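Section 4. Filling the Cup from a Bottle

4.1 Scope

This section covers manual-size pours on the Itex bench: one open bottle, one small cup, plain water. Pours from jugs, pouches and cartons are covered in Section 5. Complete the bench check in Section 3 before starting.

4.2 Items required

Small white cup, clean
Clear plastic drinking-water bottle, cap removed
Lint-free cloth
Drip tray, Olport pattern or equal
Bench scale reading to 2,000 g

Note: Paper and plastic cups are both acceptable. Record which type is used. The two deform differently when held and their results must not be mixed on one sheet.

4.3 Preparing the bottle and cup

1. Wipe the tabletop with the cloth. Check along the edges for drops left from earlier work.

2. Remove the cap from the bottle and store it in the parts dish. Do not leave the cap on the work surface.

3. Weigh the empty cup and write the value in column A of the Jindum record sheet.

4. Weigh the open bottle and write the value in column B. A full bottle that reads below 693 g on the test scale is to be set aside and replaced.

5. Inspect the rim of the cup. Reject a cup with a flattened or split rim.

6. Hold the bottle below the shoulder, where the wall is stiffest. Hold the cup at mid-height with light pressure.
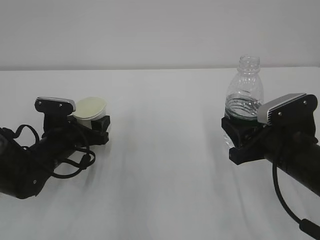
7. Keep the cup and the bottle apart until both are steady. Thin-walled bottles flex when squeezed, and an open bottle filled close to the neck will spill under quite moderate pressure.

CAUTION: Keep paper forms, power supplies and chargers off the tabletop during the pour. Water runs under flat objects and is easily missed.

4.4 Pouring

8. Set the cup down on the tabletop, away from the edge.

9. Bring the mouth of the bottle over the opening of the cup. Leave a small gap between the threads and the rim. The bottle must not rest on the cup.

10. Tilt the bottle slowly until water starts to run, then hold the angle. A thin, unbroken stream is correct. If the stream pulses, air is entering the neck in gulps - reduce the tilt slightly and wait for the flow to settle. 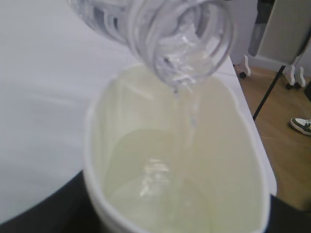
Figure 4-2. Thin stream falling from the open neck into the white container; shallow water at the bottom.

11. Continue to the required level. For the standard pour, stop at 100 ml. Do not fill a cup to the rim, even where the volume calls for it; use a second cup.

12. Return the bottle toward vertical in one smooth movement. Hold it over the cup for two seconds so that the last drops fall inside.

Note: Some 93 ml in the cup is within tolerance for the standard pour. Below this value, top up once only and mark the line with a T.

4.5 Setting the bottle down

13. Move the bottle clear of the cup before lowering it.

14. Lower the bottle until the base is flat on the tabletop. Release it only when it stands without leaning.

15. Check the level through the clear part of the wall, above the label. Read at the flat of the water surface and ignore drops clinging higher up.

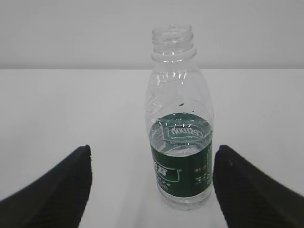 16. Weigh the bottle again and write the value in column C. The difference between B and C should agree with the gain in weight of the cup.

17. Empty the cup, wipe the tabletop and refit the bottle cap. File the sheet under Rweyemamu, tab 4.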